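Kelport Wash & Fold: Frequently Asked Questions

How does the service work?
Book a pickup online or by phone, leave your bag at the door, and we bring it back the next working day. You can also drop off at the Kelport shop on Bjarnason Street or at our counter in Urden.

What are your hours?
The Kelport shop opens at 7 a.m. and closes at 8 p.m. The Urden counter closes at 6 p.m. Both are closed on Monday.

How much does it cost?
Wash and fold is charged by weight. The minimum order is 10 pounds. Orders under the minimum are accepted but billed as 10 pounds. Current rates are on the Prices page.

Is there a monthly plan?
Yes. The household plan is $179 a month and covers one pickup a week, up to 50 pounds in total over the month. Extra weight is billed at the regular rate. You can pause the plan online up to a day before your next pickup. Unused pounds do not roll over.

Do you deliver to Cirasach?
Yes, in the evening only. Choose the Cirasach route when you book. Addresses past the bridge are not covered at this time.

Do you sort colors?
Lights and darks are washed separately. If you want something washed by itself, put it in its own bag and write that on the tag.

How are T-shirts folded?
Sleeves in, then in thirds, unless you ask for hangers. Hangers are charged per item. Folding preferences can be saved under My Account. 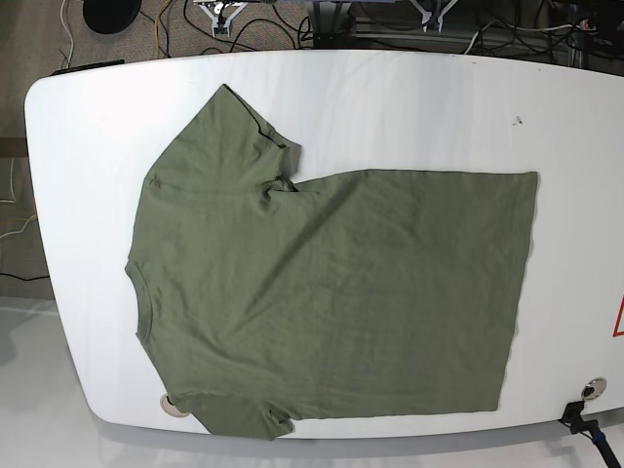
Short-sleeved T-shirt laid flat.

Can I choose the detergent?
You can pick regular or unscented. We do not use fabric softener unless the order asks for it. If you send your own detergent, label the bottle with your order number.

What can't you take?
Leather, fur, anything with oil or paint on it, and items marked dry clean only. Comforters are fine but are priced per piece.

What if something is lost or damaged?
Tell us within two days of delivery and keep the tag. Claims are paid up to the limit listed in our terms. We are not responsible for items left in pockets, though we do hold anything we find at the Kelport shop until the end of the month.

Do you handle business accounts?
Yes. Salons, gyms and rentals sending up to 2000 pounds a month can apply with the form on the Business page. Larger accounts should call the shop first.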